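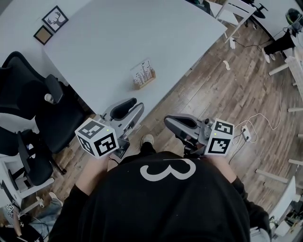 February
By the Vedidell newsletter desk

Brenari opened its workshop to visitors for one afternoon, and we went along with the group that left at 2:15. The building used to be a bakery and the front door still sticks. Sign in at the desk and keep your badge, as they want it back.

The tour starts in the stock room, where 1,894 product lines are kept on steel shelving. Next comes the cutting area, which was loud, and then the labeling rooms upstairs.

These are plain rooms with white walls. One has a large white table with a small wooden rack on it, holding rows of slender white tubes or sticks with printed labels. A framed deer silhouette hangs on the wall, with a tan panel in a dark frame just below it. Our guide said a rack gets checked against the order sheet before it goes down to packing, and a normal order is 200 pieces.

Coffee was served in the yard afterward. The tour costs $6 and takes a little over an hour. Parking is on the Isside side of the building, and the lot fills up early.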